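Renting Out the Place You Meant to Sell: Coffee with Eduardo Abella

I've been bugging Eduardo Abella to sit down with me since November. He manages rentals on the east side of town, the older blocks between Hamann Street and the rail line mostly, and he's the person I call when one of my sellers gets cold feet and wonders if maybe they should just rent the place out for a while. I get that question a lot. I'm a sales agent, so my answer is always a little suspect (I get paid when you sell!), and I figured it was time to let somebody from the other side of the business have a turn.

We met at Faton, the bakery on the corner, at eight in the morning, and he had already been to a lockout and a leaky water heater. I ordered the almond thing. He had plain toast.

I started with the question my clients start with. Can I cover my mortgage with the rent?

"Wrong first question," he said, with his mouth full. "I mean, ask it, sure. But people look at the rent, they look at the mortgage payment, and if the first number is bigger they think they're a landlord. Then the fridge dies."

He pulled over a napkin and did one for me, using a three-bedroom house he manages in the Bukaler subdivision. The owners moved for work and wanted $3000 a month because a neighbor told them that's what houses there were getting. Their payment, with taxes and insurance, was $2000. So in their heads they had a thousand dollars a month to play with. They had picked out a boat, I think he said. Or a camper.

"It sat," Eduardo said. "It sat and sat. Every showing, people liked the house, and then they went and rented one closer to the school for less. I told them, you're losing a month's rent to chase a few hundred bucks. They didn't want to hear it from me. I don't blame them, I wouldn't want to hear it either."

It finally rented at $2475, to a couple with a teenager and an old beagle, and they've been great. After his fee, and after he sets money aside for repairs, the owners clear a bit every month. No boat.

I asked him what he thinks they should have done, and he surprised me. He thinks renting was the right call for them, just at the real number from day one. They might move back. They like the house. The yard has a pear tree they planted when their son was born. "That's a reason," he said. "Wanting to come back is a reason. Being mad about the offers you got is a bad reason, and that's the one I hear most."

Ouch. I have absolutely had that conversation with sellers, and I'm going to be quoting him the next time it comes up.
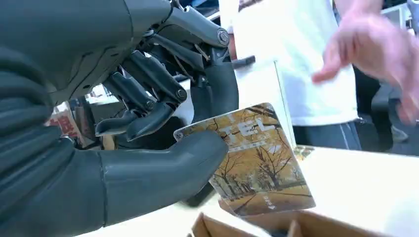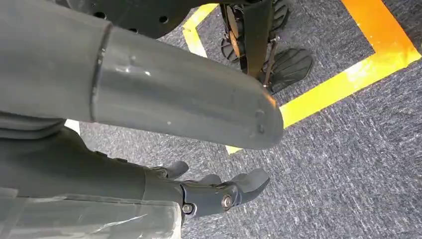 We got onto deposits next, and this is where he really got going. I'd asked what owners get wrong once there's a tenant in the house, expecting something about late rent. Nope. It's move-in paperwork.

"You walk the house with the tenant before they bring in so much as a lamp," he said. "You write down every scratch. You open the oven. You run the dishwasher while you're standing there. Then you both sign it. It takes an hour and it's boring and it'll save your friendship with these people."

He says friendship because a lot of the folks who come to him have already tried it themselves with somebody they know, a cousin or a coworker, on a handshake. He doesn't tell people never to rent to friends. He did it himself, years ago, with the downstairs of his first duplex, and it went fine for two years until there was a disagreement about a door. I asked what kind of disagreement. He said he'd rather not get into the door.

He's careful to say he isn't a lawyer, and so am I, so please look up the deposit rules where you live. There are deadlines for giving the money back, and they differ from place to place. Eduardo has seen owners with a perfectly fair claim for a wrecked carpet lose out by mailing the letter late.

Then pets. I've always assumed landlords hate them, and I told him so. He laughed at me.

"I love a dog," he said. "People with a dog stay. Do you know how hard it is to move with a dog? They find a place that'll take him and they don't want to leave." He does ask for references, and he'll call the previous landlord and ask about the animal by name, which I think is very sweet.

I wanted to know when he tells an owner no. It happens more than I would have guessed! There was a woman who came to him last spring with a house her aunt had left her, out past the Wurkamura apartments, and she was set on renting it. The furnace was on its last legs, the electrical panel had to be replaced, and she lived four states away and hated the thought of getting phone calls. He ran through it all with her at her aunt's kitchen table and then gave her my card. I remember her well. We listed it as is, and it went to a young electrician who was thrilled with the whole mess.

"She would've been miserable," Eduardo said. "I'd have made my fee and she'd have been miserable, and then she'd have fired me anyway."

So how do you know which kind of person you are? I pushed him on it, because everybody wants a rule, and he doesn't have one. He does have three questions he asks on the first phone call. Could you pay the mortgage with the house empty for a season? Will you be okay when somebody paints the bedroom a color you hate? And do you want this house back some day? If he hears a lot of sighing, he steers them to an agent. If they answer right away, even if the answers aren't perfect, he'll usually take them on.

I should mention taxes, because one of you will write in. If you've lived in your house a good while and then rent it, how long you wait before selling can change what you owe, sometimes by a lot. Neither of us is going to give advice on that one over toast. Talk to an accountant before you sign a lease, please, and bring your closing papers with you.

By then his phone had buzzed itself halfway across the table. The water heater again. He put on his jacket and took the last corner of my almond thing without asking, and I told him I'd send over the questions I hadn't gotten to, mainly the ones on short-term rentals and homeowners associations. He's promised to answer those in writing, so if you have one of your own, get it to me before the end of the month and I'll add it to his pile.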